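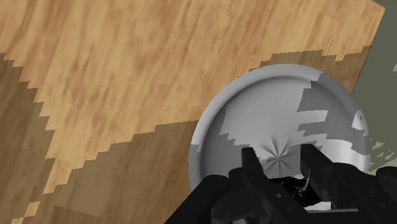
The Kidholm rules for kitchen robots now run to 190 pages, and I have read them all, which puts me in a small club that doesn't hold dinners. My complaint is with chapter four. Chapter four says how a team should report that its robot arm can pick up food and put it in a dish.

What it asks for is a percentage. You run your trials, you count the good ones, you divide. There is a page and a half on how many decimal places are allowed. There is no line anywhere that says what a good one is.

So everybody decides at home. Flidadix, whose report I like in most other ways, ran 1,000 simulated pickups and scored a success when the object left the surface. Golestani ran 319 and wanted the object inside the dish with the fingers open and clear of it. Flidadix got the prettier number. Under Golestani's reading, a robot that lifts a pepper one inch and hurls it across the kitchen has failed, and I find I'm with Golestani on the pepper.

You could fix most of this with one paragraph. Say before the first run what counts as done. Say where the thing has to end up and how long it has to stay there. Say who or what makes the call, and if it's a script, print the script. None of this costs money. It costs an afternoon of arguing, and the people who write rules for a living ought to enjoy that.

The second thing I'd ask for is a list of what was sitting on the counter. Teams love to write "cluttered kitchen" and move on, as if clutter came in one standard size. A toaster, a vase with a wide belly, a bowl tucked behind it and a dish near the right-hand edge make one kind of problem. Three foam blocks on a bare desk make another, and I have seen both called cluttered in the same table. A plain list of objects would do, with a word on which ones got moved between runs and which stayed put. If the shadows are hard and dark enough to confuse a camera, say that too. A reader trying to repeat your work will be grateful, or at least less rude about you in private. 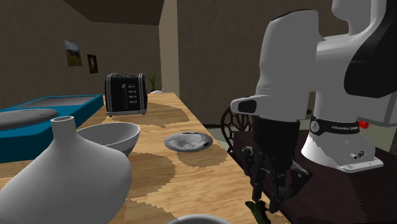 Dremen wrote back after I aired an early version of this in June, and said that the more you pin down, the fewer teams will bother to follow. A small lab handed a long form will fill in the first 2 boxes and go to lunch. Better a loose rule that people keep, said Dremen, than a tight one they quote in the introduction and forget by the results.

I take the point about lunch. But the rules already ask for the serial number of the power supply, and people fill that in without a murmur. I can't believe that "the pepper must be in the dish" is where their patience runs out.

What I would give up, if it helps the trade along, is the page and a half on decimal places. Chapter four could lose it by the next edition and the space would be just right.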